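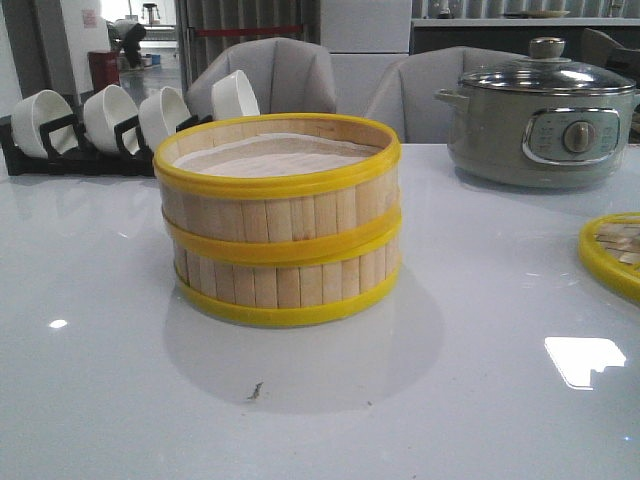
4.3 Setting Up and Recording the Steamer Task

The steamer task is one of the tabletop tasks in the Tritance evaluation set. It measures how well a learned policy handles a stacked object with a separate lid. Complete section 4.2 (fixed camera calibration) before starting. A calibration file older than the current table position will be rejected at load time.

4.3.1 Preparing the table

1. Wipe the table and let it dry.
2. Place the two-tier steamer slightly left of center in the fixed camera view, with the upper tier seated on the lower tier.
3. Put the white cloth liner in the upper tier. Press it down by hand, but do not iron or tape it.
4. Lay the woven lid flat on the table to the right of the steamer. The lid may extend past the edge of the fixed camera view.
5. Set the electric pot behind the lid with its control panel facing the camera and its glass lid on. The pot is a distractor in this task. Leave it unplugged.
6. Stand the bowls in the black rack on the left side of the table, behind the steamer.
7. Open the live view in Sivireck and compare it with the stored reference. Correct any object shown with a red outline.

Note: The chairs and counter behind the table are part of the normal background. They do not need to match the reference. Policies trained with a cleared background scored lower when moved to a second room, so background masking is off by default.

CAUTION: Keep hands and loose clothing out of the workspace when the arm is enabled. Press the stop button before reaching in to move an object.

4.3.2 Recording demonstrations

1. Enable the arm and send it to the home position.
2. Select "steamer_lid" from the task list.
3. Start recording. Wait 2 seconds before the first motion.
4. Grasp the lid by its rim, lift it clear of the table, and place it on the upper tier.
5. Release the lid, return to home, and stop recording.
6. Mark the episode as success or failure. Do not delete failures -- the Lachance filter uses them to train the grasp scorer.
7. Reset the lid by hand. Change its position slightly between episodes, keeping it to the right of the steamer.

Record 112 episodes for a full training set. An episode ends automatically at 900 frames and is marked as a timeout.

Note: Glare on a glossy tabletop can be mistaken for an object edge by the depth estimator. If the overlay shows a false edge near the lid, lower the exposure one step and repeat the check in 4.3.1, step 7.

4.3.3 Evaluating a policy

1. Load the checkpoint and confirm that the task name matches.
2. Run 12 trials with the lid positions listed in the Vavari position file.
3. Score a trial as a success only if the lid covers the opening and both tiers remain stacked.
4. Export the results before closing the session. Unsaved trials cannot be recovered.

CAUTION: Stop the trial at once if the upper tier starts to slide. The arm does not detect this condition and will continue to push.

Section revised 10/4/22. For liner segmentation settings, see 4.5.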